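Drosel box office tables – README

Version of February 2019

Contents

Drosel holds daily and weekly takings for feature films shown at independent cinemas in the Orncombe area. It covers 171 titles and was compiled by Yusri Siregar from the returns that each cinema sends to its distributor. Reported weekend estimates are kept apart from final figures, as the two often differ.

Files

daily.csv – one row per film, cinema and day
weekly.csv – the same figures summed over the release week
titles.csv – title, language, running time, distributor, release date
cinemas.csv – name, number of screens, seats per screen

Columns in daily.csv

title_id: key to titles.csv
cinema_id: key to cinemas.csv
day_no: day of release, starting at 1. Paid previews are day 0.
gross: takings before tax, in pounds
net: takings after tax, in pounds
status: E for estimate, F for final

The largest screen in the set has 314 seats and the smallest cinema listed has one screen. Where a film moved between screens during a day, the takings are given to the screen with the most showings.

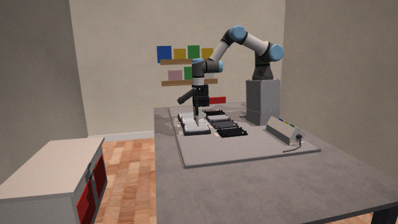

Fig. 1. Simulated six-axis arm on its pedestal.

Known problems

Gremuneo is entered twice in titles.csv, once for the original release and once for the dubbed version. Do not merge the two rows; their takings do not overlap.

Returns for Tambunan stop after the second week. The missing days are left blank and should not be read as zero. Weekly sums that include a blank day carry the status E, even where all the other days are final.

Holiday showings in October were sometimes sold at a flat price. These rows have no separate flag.

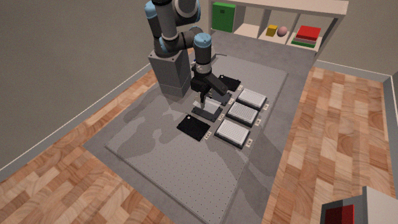 Fig. 2. Simulated arm with the gripper low over the platform.

Loading

All files are UTF-8 with a header row and commas as separators. Titles that contain a comma are in double quotes. To read daily.csv in parts, use blocks of 500 rows; the rows are sorted by title_id, then cinema_id, then day_no.

Corrections

Send the title_id, the day_no and the corrected figure to the compiler. Final figures replace estimates in place – old values are not kept.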